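# Nidiritz washroom care project: progress report, September

This report covers the second stage of the work at the Nidiritz building. The first stage dealt with supplies and storage. The second deals with the sinks, which drew the most complaints in the survey of tenants: of 626 comments received, more than 90 were about marks left in the basins.

## What we have done

We settled on one routine for every washroom. Personal items come off the vanity first, then the basin is wiped from the rim down toward the drain, and the faucet and stopper are done last. Each sink gets a cloth of its own, and used cloths go to the laundry at the end of the shift.

Dark streaks on white ceramic are the main problem. They gather near the drain and tend to get spread up the sides when a cloth is already dirty.

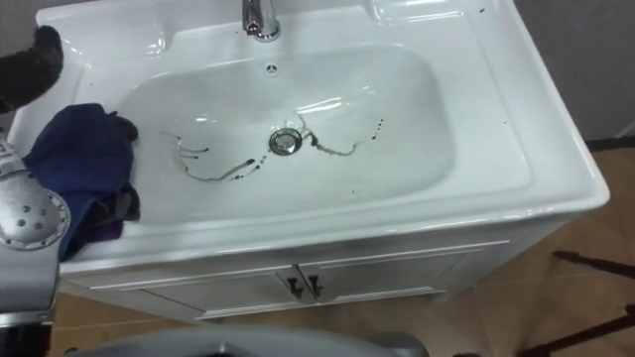

The cost of cloths has stayed within the budget line. We bought one bulk order through Zanlow and expect it to last until the end of the grant. The Obi cleaner we started with left a film on glossy surfaces, so we changed to Zutlow in the second month and have kept it.

Wiping direction took longer to settle than we planned. Going around the bowl in circles was quick but moved the dirt back over clean areas. Short strokes down each slope, with the cloth refolded between sides, gave a more even result.
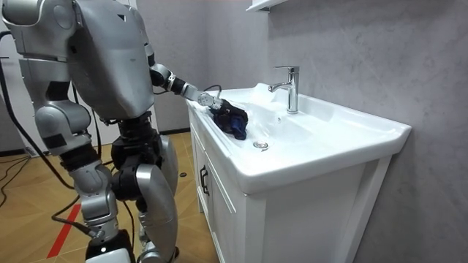

Does the routine need a separate product for the drain stopper? The same cleaner is enough for everyday marks, and a soft brush handles anything caught under the metal collar.

## Problems

Two things are behind schedule. The written instructions for the washrooms are not printed yet — the layout had to be redone after we changed cleaners. We also underestimated how often the back corners of the rim are missed. Small specks stay there after the bowl itself looks fine, and the checklist now has a separate line for them.

Cloths left on the vanity between jobs are another point we are working on. A hook inside each cabinet door would solve it, and we have asked for a price on 8 of them. 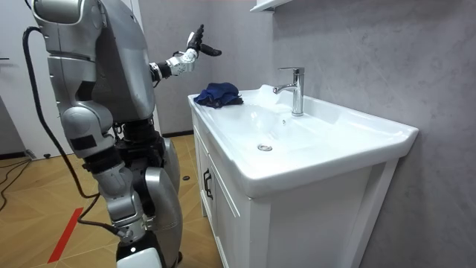 The Zanlow office wrote back that hooks would be welcome but that a small bin for used cloths should come first, as their evening shift has nowhere to put them. We have added the bin to the request.

## Next stage

Print the instructions, fit the hooks and bins, and repeat the tenant survey with the same questions. No additional funds are requested for this stage.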